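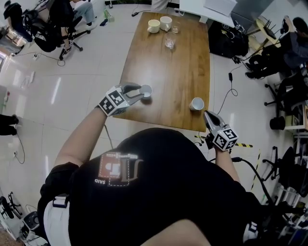 Capítulo 2
O preço de uma chávena: custos fixos, custos variáveis e outras surpresas

Quando Nizar Awwad abriu um café na praça de Stunau, sabia de cor o preço do quilo de café, do pacote de açúcar e do litro de leite. Fez as contas num guardanapo e chegou a um resultado magnífico: cada café custava-lhe 13 cêntimos e vendia-se por mais de um euro. Segundo o guardanapo, estaria rico em março. Em março veio a fatura da luz.

O guardanapo de Nizar continha um erro muito comum entre pessoas inteligentes. Registava tudo o que se gasta quando entra um cliente e esquecia tudo o que se gasta quando não entra nenhum. A renda vence à mesma, chova ou faça sol. O seguro não quer saber se a máquina esteve ligada. A contabilista, por seu lado, cobra por mês, mesmo nos meses em que só traz más notícias.

Aos primeiros chamamos custos variáveis, porque acompanham a quantidade vendida. Aos segundos, custos fixos. A designação é um pouco otimista: fixos são apenas durante o período em análise, e qualquer inquilino de Skaltach sabe que uma renda «fixa» sobe com admirável pontualidade.

Suponhamos que os custos fixos do café somam 1.000 euros por mês. Se Nizar servir uma única chávena, essa chávena terá de pagar sozinha a casa inteira. Se servir 1.000, cada uma carrega um euro, além dos 13 cêntimos do costume. O custo médio desce à medida que as vendas crescem, e é por isso que os donos de cafés vazios têm aquele olhar.

Spyros Nedeljković, concorrente do outro lado da praça, resolveu o problema à sua maneira: baixou os preços, encheu a sala e perdeu dinheiro com muito mais gente à volta. Voltaremos a ele na secção 2.3, onde se calcula o ponto crítico de vendas, e outra vez no capítulo sobre falências.

Antes de avançar, convém fixar o vocabulário da secção seguinte: custo total, custo médio e custo marginal.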